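# Skikwood デスクトップ天板

Skikwoodは、Fellosixが扱う机用の天板シリーズです。脚と天板を別々に選ぶ方式で、手持ちの脚にも取り付けられます。設計はAksel Kjærgaard、仕上げ色の選定はFadime Tokgözが担当しました。

## 特長

表面は明るい木目調です。柄の流れは一枚ごとに異なるため、2枚を並べて使う場合も木目はつながりません。隣り合う色味をそろえたいときは、注文時の備考欄に「同梱分で色合わせ希望」とご記入ください。在庫の範囲で近いものを選んで出荷します。

角は丸く落としてあります。配線穴は丸形で、奥側に1か所あけた状態でお届けします。穴の位置は中央から少しずらした標準位置のほか、中央、左寄りから選べます。穴なしの指定も可能です。後から穴を追加する加工は受け付けていません。

## 仕様

| 項目 | 内容 |
|---|---|
| 幅 | 147 cm |
| 厚み | 24 mm |
| 耐荷重 | 100 kg(均等に載せた場合) |
| 脚の取付位置 | 4か所 |
| 仕上げ | つや消し |
| 色 | ライト、ミディアム、グレー |
| 組立 | 脚の取付のみ |

耐荷重は、当社のPrunberg脚を4本使用したときの値です。他社の脚を使う場合は、脚側の耐荷重を優先してください。モニターアームを付けるときは、天板の裏に補強プレートを当ててから締め付けます。補強プレートは別売です。

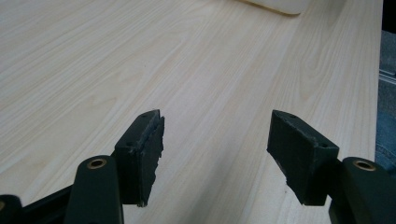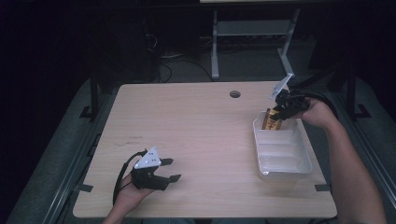

机の天板。明るい木目の表面。

## 脚の選び方

Prunbergは高さ固定の丸脚です。ねじ込むだけで取り付けられ、先端のアジャスターで床のわずかな傾きを調整できます。

Çınarは左右一組の枠脚です。足元が広く、引き出しユニットを入れたい方に向いています。枠脚には横桟があるため、奥の配線穴から下ろしたケーブルは桟の後ろ側を通してください。手前に通すとひざに当たります。

手持ちの脚を使う場合は、取付金具のねじの長さを必ず確認してください。天板の厚みより長いねじは表面に突き抜けます。

## 取り付け手順

1. 床に毛布か梱包材を敷き、天板を裏返して置きます。
2. 下穴に合わせて取付金具を置き、ねじを仮締めします。
3. 全部のねじが入ったら、対角の順に本締めします。
4. 脚を取り付け、二人で持ち上げて起こします。

電動ドライバーを使うときは、トルクを最も弱い設定にしてください。下穴が広がると締め直しができません。

## お手入れ

ふだんは乾いた柔らかい布で拭きます。汚れが残る場合は、薄めた中性洗剤を含ませて固く絞った布で拭き、そのあと乾拭きしてください。シンナー、アルコール、研磨剤入りのスポンジは使えません。

熱い鍋やポットを直接置くと表面が白くなることがあります。この変色は保証の対象外です。粘着テープは跡が残ることがあるため、貼ったままにせず早めにはがしてください。

## 配送と返品

天板は脚とは別の箱で届きます。玄関先でのお渡しとなり、室内への搬入と組立は有料です。エレベーターのない建物では、申し込み前に階段の幅と踊り場の奥行きをお測りください。

届いたら、組み立てる前に角と表面を確認してください。脚を取り付けたあとの返品はお受けできません。輸送中の傷は、箱と傷の写真を添えて問い合わせ窓口までご連絡ください。交換品の在庫がない場合、次の入荷は3月になります。

## よくあるお問い合わせ

**幅を詰めてもらえますか。**
切断加工は行っていません。

**2枚を連結できますか。**
連結金具は用意がありません。それぞれに脚を付けて並べてください。

**屋外で使えますか。**
屋内専用です。浴室や、加湿器の蒸気が直接当たる場所も避けてください。

**穴のふたは付きますか。**
付属しません。各色のふたを別売しています。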